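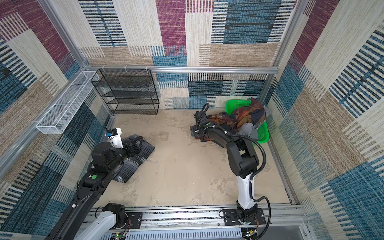

Maroon, teal and cream blocks with fine black and white stripes, behind a pair of robot arms and some clothing.

August 2022
By Anselmo Rezende

Do I have to be a member to come to the evening prayer meetings at Gamton?

Goodness, no! We'd love to see you whether you've been in the pews all your life or haven't set foot in a church since your cousin's wedding. Come in by the side door, grab a cuppa (the urn goes on early) and sit wherever you like.

Will I be asked to pray out loud?

Only if you want to. Plenty of our regulars have sat quietly for years and I'm sure the Lord hears them perfectly well. If we go round the circle and you'd prefer to pass, just say "amen" and the next person will carry on.

How long does it go for?

We read a psalm, sing something everyone knows, and pray until we're done, usually an hour or a bit over. In July one meeting ran so late that the Dullton folk missed their bus, so we now pause at nine for anyone who needs to head off (no hard feelings, truly).

Can I send in a prayer request if I can't be there?

Please do. There's a box in the foyer, or you can ring the office and leave a message. We had 279 requests last year and every one was read. Tell us if you'd like your name left off and we'll leave it off.

Are children welcome?

Very much so, wriggles and all. Kids under 11 have their own corner with colouring-in, and they join us for the singing.

What about the Wamus congregation?

They meet on the same evening with the same readings, so if Wamus is closer to home, go along there with our blessing. Parking is easier too. Ask at the door for a copy of the psalm list, and take a spare for a neighbour.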